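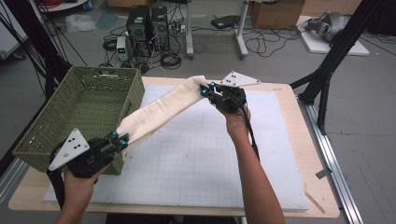 Notes for week 6: How cloth hangs, folds and stretches

Hi all. A few of you asked me to write up what I rambled through in class, so I've typed it out from my scribbles. Sorry about the order, it follows the way I talk!

We started with grain. Woven cloth has two sets of threads. The warp runs the length of the bolt and the weft goes across, back and forth. Pull along either one and a plain cotton hardly gives. Pull corner to corner and it stretches a surprising amount, and that diagonal is what we call the bias. Try it at home with a handkerchief or a dish towel before you read any further (please do, it saves me a page of explaining).

Why does it give? On the bias you aren't pulling on the threads themselves. The little squares between them lean over and turn into diamonds, and the cloth gets longer and narrower. A skirt cut this way clings at the hip and swings at the hem. It also grows. Hang it overnight before you mark the hem, or you'll be redoing it like I did with my first one.

Pallavi asked about knits. They're loops, so most of what I said about warp and weft doesn't carry over, and we'll get to them after the break. If you can't wait, Harish Grewal's handout on jersey is in the blue folder.

Then drape. We hung the two samples over the round stand, the Bhatia muslin and the heavier Osus twill, and looked at the folds from on top. The muslin made lots of narrow folds. The twill made a few fat ones and stuck out at the sides like a lampshade — I loved that. Weight matters, but so does how tightly the cloth is woven and what finish is on it. Wash the starch out of the muslin and it acts like a different fabric.

For next time: cut three squares from the same cloth, one straight, one on the bias and one somewhere in between. Pin each by a corner, leave them up for a day, and sketch the folds. Stick figures are fine. Write down the fiber if you know it.

Pallavi Nigam has the spare shears. Bring your own pins, the class box is down to 18 and half of those are bent.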